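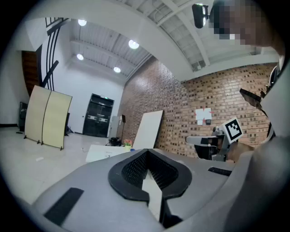 April 23, 2024 — the bottle situation

Day two of pretending the pile of empties by the brick wall is decor. Red labels, clear plastic, no shame. I meant to bag them up before lunch and wiped the white table instead, then put the little blue vase back on it. Fake flowers never wilt, so at least one thing in the room is coping. The leaflet stays out as well, in case anyone wants reading matter.

The cables by the black bag have knotted themselves again. I gave them four minutes and walked off with dignity. 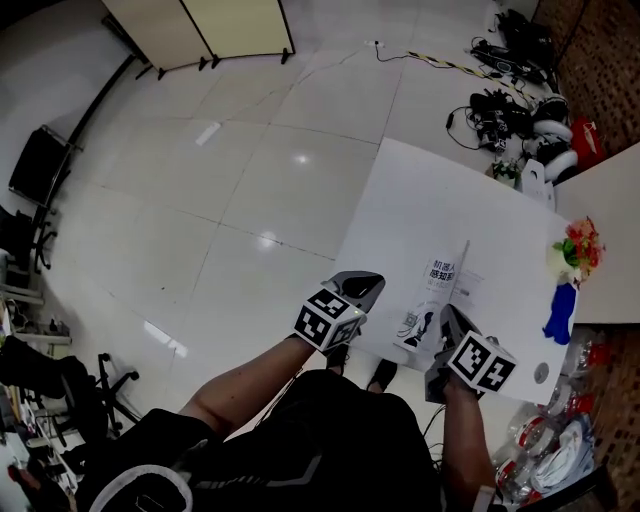
Will the bottles go out tomorrow?
Probably — the Pladthorpe depot opens early and I've run out of excuses.

Must buy trash bags. The big ones.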